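Yatziri Medrano started on the accordion at 4, on an instrument her grandfather kept under his bed in Cuevas. She sings too, mostly in Spanish, and plays most Saturday nights in Jallville with a group called Flistach. We talked in the kitchen of the house where the band rehearses.

"My grandfather didn't teach me songs," she said. "He taught me the bellows. I wasn't allowed to touch the buttons on the left side for a year. I just opened and closed it and listened to the air. I got bored and I complained a lot."

Her first paid job was a wedding. The regular player, Faustino Tovar, had hurt his hand, and he told the family to call her.

"I knew maybe half of what they asked for. Faustino sat behind me and hummed the starts of the rest. The bride's uncle thought he was part of the act and tipped him."

Flistach came together after that. Apolinar Chávez plays bajo sexto and Châu Tạ plays upright bass. Châu had come from jazz and had never played a polka.

"Châu kept adding notes. Good notes, but people were trying to dance. Apolinar asked him to play only two per bar for one whole rehearsal. He got mad, went home, and came back the next day playing it right."

Their first record, Sirby, was made in September with Fouad Ezzat engineering. They pressed 488 copies and sold them from a table after shows.

"Fouad put one microphone in the middle of the room and moved us around it. I was by the door. If you listen to the second song you can hear me step back before the verse, because I was too loud."

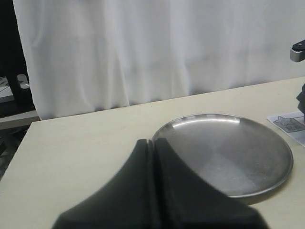

On singing and playing together

Medrano said the singing came late and still worries her more than the accordion does.

"My hands know where to go. My voice depends on how I slept. I breathe with the bellows, so if I rush a phrase on one, I rush it on the other. I practice the words with the accordion closed, sitting down."

She is writing for a second record now and has five songs finished. Two of them are waltzes. Apolinar wants a third.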